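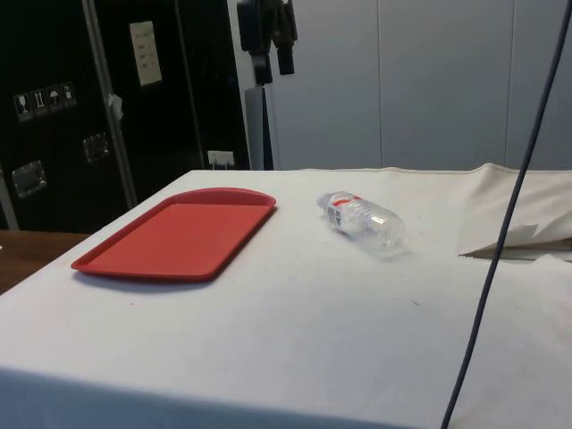
A red plastic tray and a water bottle on a cloth-covered table.

Put the Tray Back on the Table
2019-08-01

The white tablecloth is the most overrated item in event catering. I have set up and cleared buffet tables for a living for most of my adult life, and I would give up the cloth long before I gave up the plain plastic serving tray.

I know this is a minority view. When a client books a hall, the cloth is the first thing they ask about. They want to know how far it will hang, whether it will match the napkins and whether it will be pressed. They rarely ask about trays. At the Rirnwood spring fair in May we dressed every table to the floor for 400 guests, and the organizer had spent so much on linen rental that there was money for only 3 trays. By the middle of the afternoon people were leaving cups, bottles and plates wherever they happened to be standing. The cloths looked fine at ten in the morning. By two they looked like the floor of a bus.

A cloth shows everything. Gray smudges come from hands, from the bottoms of boxes and from sleeves. Small specks come from nowhere in particular. You can smooth it and brush it and it will still have marks before the first guest arrives. It also gives people nothing to go by. A big white surface doesn't say where the clean cups go and where the used ones go, so people make up their own rules.

A tray tells them. If there is a red tray on a white table, most guests will put things on it without being asked. The color matters more than people in my trade like to admit. Caterers buy clear trays or white ones so they blend in, and then wonder why they get ignored. I want a tray that can be seen from the door.

The rim matters too. A low rim is enough. It holds back a small spill and it stops a bottle that has gone over on its side, as water bottles do all day long. On a bare cloth a round bottle can travel a fair distance once somebody bumps the table. I have picked plenty of them up off the floor at the Rudd community hall, where the tables have never been level.

The usual objection is that plastic looks cheap. It does, a little. A supplier called Utier sells a lacquered tray that looks much better, and I owned two of them. Both chipped in their first season. The plastic ones I bought the same year are still in use, and they stack, and they go through the dishwasher.

The other objection is that a table without a cloth looks unfinished. I have some sympathy here, mostly for folding tables, which have ugly legs. A long skirt hides the legs and whatever crates you have pushed underneath. So keep the cloth if the legs bother you. Rent a cheaper grade and don't pay extra for pressing. On a job in Truvanen the linen bill came to 3,000, more than the client spent on coffee, and I doubt the guests could have told you afterward what color it was.

What I would ask of anyone planning an event is to move some of that money. Buy one tray for each table and a spare for every second one. Set them out before the food. Pick one color for returns and stick with it through the whole room.

And check the corners before you open. Loose fabric bunched at the back of a table is the first thing a passing coat catches, and it takes the cups with it.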